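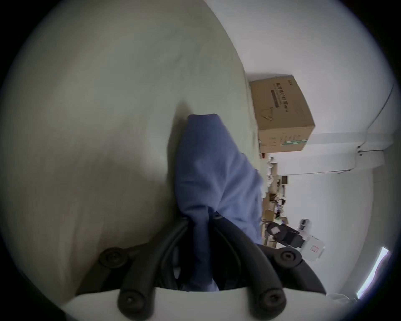

Mukinon Student Handling Project

The Mukinon Student Handling Project is a student robotics program at Altstead in which participants use hand-held grippers to record household tasks for robot training. It was founded by Wakana Hattori and Čestmír Koubek and opened on August 5, 2019, with 20 students. The program is open to second-year students in engineering and design.

Coursework

Students work in pairs during the first term and individually after December. Early assignments deal with rigid objects such as cups and boxes. Later assignments deal with cloth, whose shape changes whenever it is lifted, and are carried out on tables and beds. Each student submits a set of recordings together with a written log of failed grasps. Logs are graded separately by Sachiko Arai, who has directed the coursework since the second year of the program.
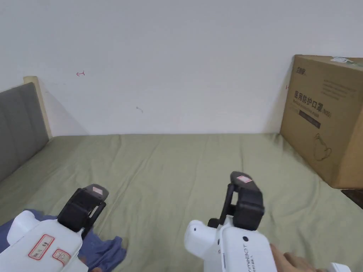
Two hand-held grippers over a bed, with blue cloth at lower left.

Archive

The project archive holds 1,154 recordings, of which 852 concern cloth. Recordings are kept in their original length and are indexed by task, object and student group. Access is granted to partner schools in Irley on written request.

Annual trial

An annual trial is held at the end of the course. Entrants are scored on a scale of 800 points for grip placement, steadiness and completeness of the log. The rules were drafted by Tetsuya Kuroda and later revised to allow the use of two grippers.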